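Print this ticket | E-mail this ticket

Costbridge Pharmacy Help Desk – Ticket 157
Subject: Repeat prescription reminders for thyroid tablets going off at the wrong time
Status: Solved

Hello all! I take levothyroxine first thing in the morning, on an empty stomach, and the Evix reminder app has been brilliant for keeping me on track. Since the October update, though, my 6 a.m. alarm has been going off at 3 a.m. and then not at all. I love this app and would really like to stick with it, so I've kept a log of everything I tried.

First go: switched the reminder off and on again in the medicines list. It showed 6 a.m. on the screen, lovely and clear, and still rang at 3 the next night.

Second go: deleted levothyroxine from the list completely and added it again by scanning the box. Same result. My evening tablet (a statin, set for 8 p.m.) was perfectly fine all along, which made me think the phone clock was all right.

Third go: took the battery saver off. This did bring back a missing alarm – hurray! – but at the wrong hour.
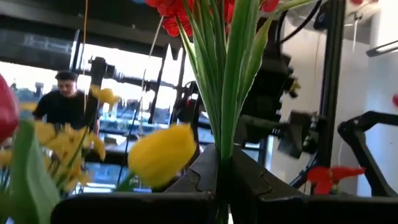 Rory Cruickshank replied that he had seen the same thing on two other accounts, both with a morning medicine linked to the Oso pill box. The box keeps its own clock, he said, and after the update it was sending its own time to the app for any slot before noon. He asked me to open Devices, choose the pill box, and look at the line marked Home region.

Well, there it was! Mine was set to a region three hours out. I changed it, pressed Sync, waited for the green tick and held the lid button down for 20 seconds as Rory suggested. The alarm rang at 6 on the dot the next morning, and it has done so every morning since. I was so pleased I rang my sister.

One more thing for anyone with the same trouble. I asked my pharmacist at McIver whether the muddle mattered, as on one of those days I'd missed my tablet altogether. She told me not to double up, just to take the next one as normal, and she made a note of it ahead of my blood test. Do ask your own pharmacist, as your medicine may be different.

Rory has passed the region fault on to the app people and I'm happy for this to be closed. Thank you so much for the quick help!

Comments

Jan: Mine was the same, region wrong after the update. The lid button took two tries.

Thyroid_Tess: Great log, thank you! Does the sync wipe the dose history? I need mine for the clinic.

Rory Cruickshank: Hello Tess, the history stays put, but do export a copy first from the Reports page.

Thyroid_Tess: Exported and synced, all still there :)

Print this ticket | E-mail this ticket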